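Posum grant, equipment line: progress report
15 September 2018

Short version. We're a bit behind on buying, slightly under on money, and we'd like to move one item from this year's budget to next. Details below, sorry for the rough shape of this, the quote from Skeleck only came in last night.

Where the money is

Spent so far on the equipment line: $3,314. That covers the first pair of hand-held grippers, spare fingers, a box of finger pads and the shipping. Shipping was $268 of that, more than we planned for. The second order goes with a slower carrier, should be a lot less.

Still open: the second pair of grippers (approved, not ordered), storage drives (approved, ordered, waiting), and the bench arm (approved last spring, see below).

Grippers

Bought from Hisex. We looked at Rüegg too. Rüegg is the nicer tool, metal fingers, better hinge, but the price for one was close to what Hisex wants for two, and the lead time was all of August plus. Went with Hisex. Plastic parts, metal rings in the arm segments, pads can be swaped by hand. Fine for what we do.

Things we'd change in the next order:
More pads, fewer whole fingers. We bought it the wrong way round.
A case for each. The first pair came in one carton with foam that fell apart.
One spare hinge set. Hisex sells it seperately for $24, cheap enough to just have.

The pads pick up dust and lint. Cleaning is now part of the end-of-day list. We asked Hisex if that shortens the life of the pad surface, no clear answer yet. Until we have one the budget assumes a new set every two months, may be too careful.

Cloth work

This is where most of the hours went since the last report. Thin fabrics, printed ones, folded and bunched on a table, picked up by an edge or a corner with the hand-held gripper. The plan you signed had cloth as the last of the task groups. We pulled it forward, partly so we could find out what the bench arm would need before paying for it.

What it has told us for planning:
Finger opening matters more than grip force. The arm quote should be for the wide hand.
Slippery cloth is slow. Budget extra session time, not extra gear.
Bound edges and plain edges need to be logged as different things. Sheet is fixed now, older entries still to be cleaned up.

Bench arm

Skeleck quote is in hand. Base price same as spring. New on it: a mounting plate for $712 that was not on the first quote. They say the old plate is discontinued. We think we can bolt to our own table with a plate from a local shop, but someone has to check the load on the table top first. Not a quick yes.

So the request: let us hold the arm until the new budget year and use the time to get the plate question settled and a second quote. Money stays on the line, nothing gets spent elsewhere. If carry-over is not allowed please tell us early, then we'd order now with the Skeleck plate and take the hit.

Tables and room

No spend here. We use ordinary tables with smooth tops and whatever carts and chairs the room has. Original plan had a line for lab benches. We'd like to drop it. The sessions are supposed to look like normal rooms anyway, and the benches would take floor space the arm will want later.

Power is the one thing to watch. Arm controller and charging station should not share an outlet. Building office has been asked for a second circuit, waiting on a price. It's not in any of the numbers above.

Next steps

Order second gripper pair from Hisex, with hinge set and cases.
Chase the drives.
Load check on the table, then local plate quote.
Clean up the old fabric entries in the log.
Send you the revised equipment sheet once you've answered on the carry-over.

We need the carry-over answer before the Skeleck quote runs out at the end of the month. Email is fine. Receipts go in the shared folder as before, the shipping one is filed under Hisex.
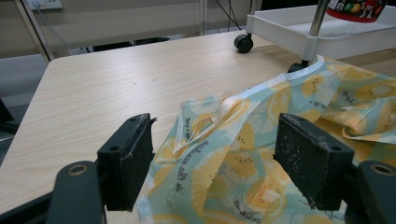
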